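19 Jan 2026
Ilwood Working Notes, Isness project

4.2 Gathering the bin examples

Many papers report a count of recorded runs and leave it there. We think the count says little. Our Fendness set holds 841 runs of a two-armed robot working at a lined waste bin in a furnished room, and we kept 367 of them for training. Figure 2 has views from the robot's side. 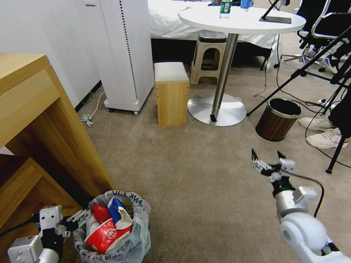
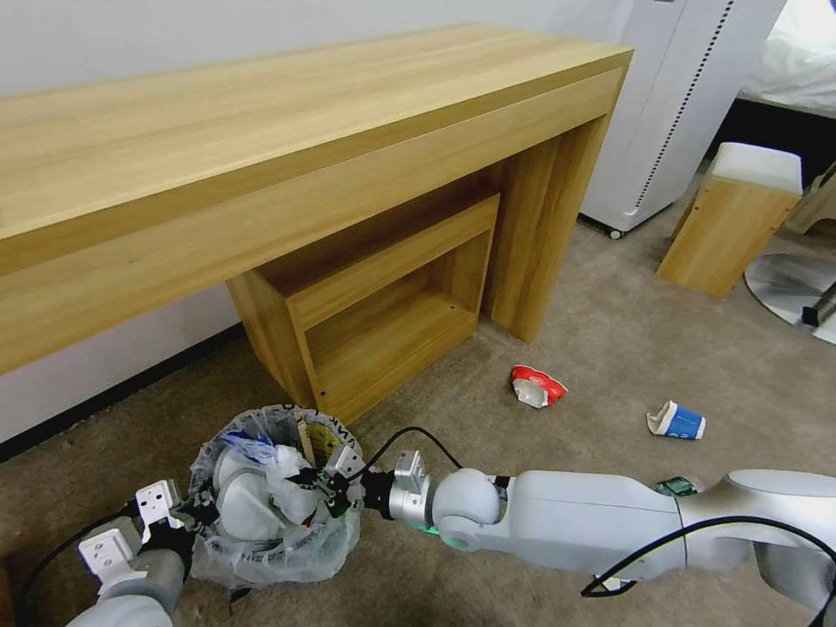
Figure 2. Two moments at the bin. First: crumpled containers inside the bin. Second: one gripper in the pile of crumpled white material, two paper cups on the carpet.

4.3 What the examples may not teach

A policy trained on these runs may learn the room before it learns the task. The carpet and the furniture barely change from run to run, and we doubt that moving a cup counts as variety. Alipour, our second site, was meant to settle this, but its runs will not be ready until April. Until then we treat any success rate from one room as weak evidence, including our own.

Contact: Isness project office, Ilwood. © 2026 Ilwood. Back to top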